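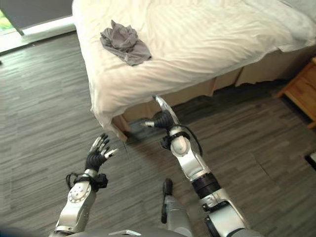 Figure 1. Tano at the bed, with the gray cloth up on the sheets.

Tano laundry project, final report: the wrist cable fault

Our team had one semester in the Katsaros lab to get Tano picking up clothes and dropping them in a basket. I was on arms and wiring, so this part of the report is mostly me explaining why we lost most of March!

The plan was simple enough. Tano drives up, reaches over, grabs the clothing and lifts. In early runs that worked fine with anything sitting close to the edge. Then we started asking for longer reaches and the right arm began freezing halfway up. No warning, no slow-down, it just stopped and held whatever it had. The log from Brendurum (our control software) said "joint timeout" every time, so I spent a whole week blaming the software. Sorry, software people.
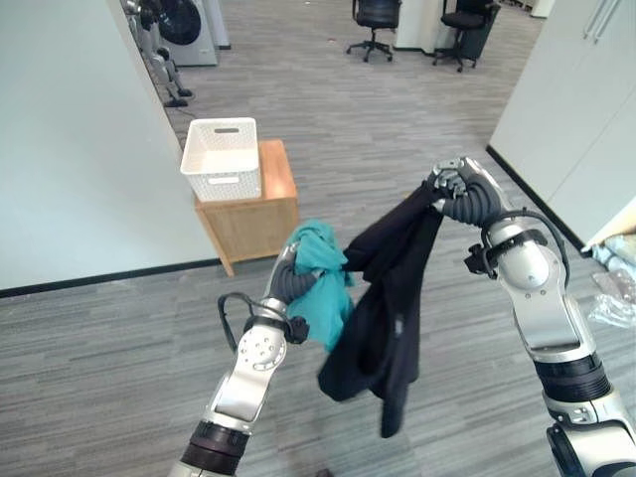
Figure 2. Both arms raised, teal cloth on the left and a long black garment on the right.

What finally gave it away was a bench test with the arm powered off. I turned the wrist by hand and watched the cable that loops along the outside go tight – really tight – at 70 degrees. The Bullel connector at the end was backing out just far enough to drop the signal. Let the wrist relax and it made contact again, so every check we ran afterward came back clean. Very annoying.

The part that worried our instructor more was the recovery. When the signal came back, the arm picked up its old motion right where it left off, with one of us standing next to it trying to free a shirt. We got 3 of those restarts before we pulled the plug on testing. No one was hurt, but I did jump.

Changes we made:

Longer cable with 6 cm of extra slack at the wrist
A new tie point so the connector doesn't take the pull
Any lost signal now locks both arms until a person resets them
Hands stay out of reach until the reset light is off

We haven't had a timeout since the new cable went in. I'd still like to check the left side, which uses the same connector and only got the slack, with no new tie point yet.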